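Learning to Use Chopsticks as a Grown-Up (It's Fun, I Promise!)

I was well into my thirties before I could get a dumpling from plate to mouth without spearing it. If that's you, pull up a chair! All you need is two sticks, a couple of bowls and 10 minutes in the evening, and you can do the whole thing with the TV on.

What to practice with

Plain wood or bamboo is the friendliest material by a mile. It has a bit of grip to it, whereas lacquered and metal chopsticks are slippery little devils and can wait until you've got the hang of things. Look for tips that taper a little but aren't needle sharp. My friend Kaede Fukuda started me off on a cheap bulk pack from Thaler and I still reach for those over the pretty pair I bought later.

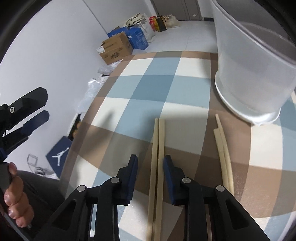 Length matters more than I expected. If the sticks feel like they're steering you, try a shorter pair - children's ones are perfectly fine for small hands, and I know grown adults who swear by them.

The grip

1. Put the first chopstick in the crook between your thumb and index finger, and rest its lower part on the side of your ring finger. This one stays still. If it wobbles, press it a little more firmly with the base of your thumb.

2. Hold the second chopstick above it the way you'd hold a pencil, with the tip of your thumb, your index finger and your middle finger.

3. Line up the tips. Tap them gently on a plate if one is sticking out past the other (I still do this at every single meal).

4. Move only the top stick. Straighten your index and middle fingers to open, curl them to close. Do that slowly until the tips meet every time, and keep your shoulder loose - mine used to creep up to my ear!

5. Slide your hand back a bit. Almost everybody starts out holding too close to the tips, and you get a much wider opening from farther up. 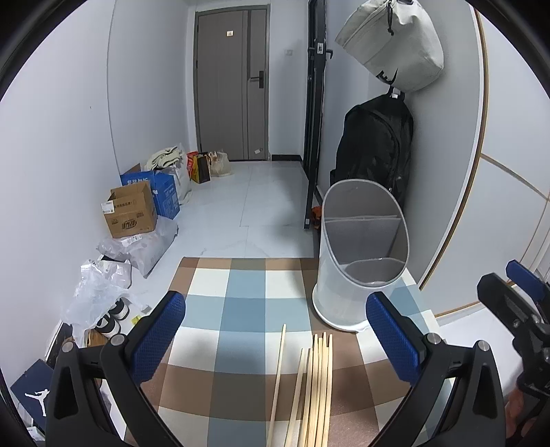
Your first drills

Start with something soft and light. Cotton balls are great, and so are mini marshmallows, with the added bonus that you can eat the evidence. Move them from one bowl to the other, then back again.

Once that feels easy, go to cubes of firm cheese or cooked carrot, then peanuts, then dry beans. Beans are a big jump! My record is 134 black beans in one sitting, and I was ridiculously proud of it. If your hand cramps, stop and shake it out. A relaxed hand learns faster than a tired one.

When the sticks keep crossing

Crossed tips nearly always mean the bottom stick has slipped. Go back to step 1, set it again and do a few open-and-close moves with nothing between the tips. Rolling the top stick slightly with your thumb can help too.

Moving on to dinner

Sticky short-grain rice is easier than you'd think, since it comes up in clumps. Noodles are easy to grab and messy to eat, so wear a dark shirt. Save silky tofu for later, and when you get there, scoop from underneath and squeeze as little as you can.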